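Pigment Wax Blocks: Frequently Asked Questions
Mercombe Coloring Supplies

What is a pigment block?
A pigment block is a concentrated dispersion of colorant in a hard wax carrier. It is used to color candle wax, furniture wax and crayon stock. Blocks contain no fragrance.

How much do I need?
Start at 100 grams of block per batch of 20 kilograms of wax for a medium shade. Paraffin takes color more strongly than soy. Pour a small test piece and let it cool fully before judging the shade.

At what temperature do I add it?
Follow the melt range on the data sheet for your base wax. Shave the block first, then stir until no streaks remain on the side of the pot. Large pieces dissolve slowly and may leave specks.
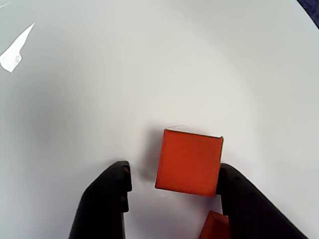

Can I use pigment blocks in a wicked candle?
Only as a surface dip. Pigment is a suspended solid and clogs the wick over time. For the body of a candle, order a dye from the Praser series, which dissolves completely.

What do the stock numbers mean?
The number identifies the formula, and the suffix identifies the pack size. Formula 886 is the older carrier and stays in stock for existing accounts. Formula 1635 replaces it for new orders — the two should not be mixed in one batch.

Why has my color faded?
Most fading comes from direct sunlight. A UV inhibitor slows the process but does not stop it. Store finished goods in closed cartons.

Do you match custom colors?
Yes. Send a solid sample to the Postton lab with form 3601. Paper swatches and screen colors are not accepted. Allow two weeks for the first trial piece.

How should blocks be stored?
Keep them wrapped, flat and below 77°F. A white film on the surface is wax bloom and has no effect on color strength.

Can I return an opened pack?
No. Unopened packs may be returned within 30 days, less shipping.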